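# Stuledgate's hand-held grippers get a proper service

I popped over to the Stuledgate workshop in April to see how they look after the hand-held grippers they use for teaching their robot cell. 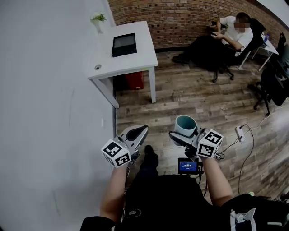

Soledad Valdovinos runs the upkeep side of things, and she'd cleared her whole morning for it (well, nearly the whole morning, the phone kept going). The team had been getting odd results from one pair. A cup that should have been gripped nicely at the rim kept being picked up a touch too low when the arm in the cell tried to copy the move. Not by much, 3 millimetres, but that's plenty when you're stacking them!

Her first suspect was the cube marker. Each gripper carries one, a white block with black-and-white square patterns on it, and the tracking system works out where the gripper is from those patterns. If a cube gets knocked, everything after that is a little bit off. So the mounting screws came out, the seats got wiped, and the whole lot went back together with a fresh dab of threadlocker. I got to hold the torch, which I enjoyed more than I should have.

Next came the fingers. Brahim Belkadi showed me how he opens and shuts them by hand, slowly, feeling for any gritty spots. He found one in the right-hand gripper and cleaned out the slide with a cotton bud. I had a go myself afterwards and could feel the difference straight away – lovely and smooth, right up to the stop.

Then it's the calibration run, and this is the bit that eats the time. You pick up a cup, hold it, put it down, and do that 35 times on each side while the software logs where it thinks the fingers are. Brahim does his standing up with his sleeves out of the way. I managed one side and my forearms were complaining well before the end, so hats off to him. They used to do 51 a side, by the way, until Soledad compared the logs and found the last batch made no difference to the numbers.

The cables get checked too. She runs each one through her fingers from plug to connector and swaps anything that feels kinked. One went in the bin while I was there, and she already had a spare taped up and labelled in the drawer.

By lunch the pair was back in use and the cup error had dropped to under a millimetre, so the cube does seem to have been the culprit. Soledad has now moved the full service from every 400 pick-ups to every 200, with a quick look at the marker screws before each session. The team over at Rerden has the same kit and will be switching to that schedule as well.

I'm going back when they strip down the arm itself. Brahim has promised me a go with the torque wrench, and I'm holding him to it!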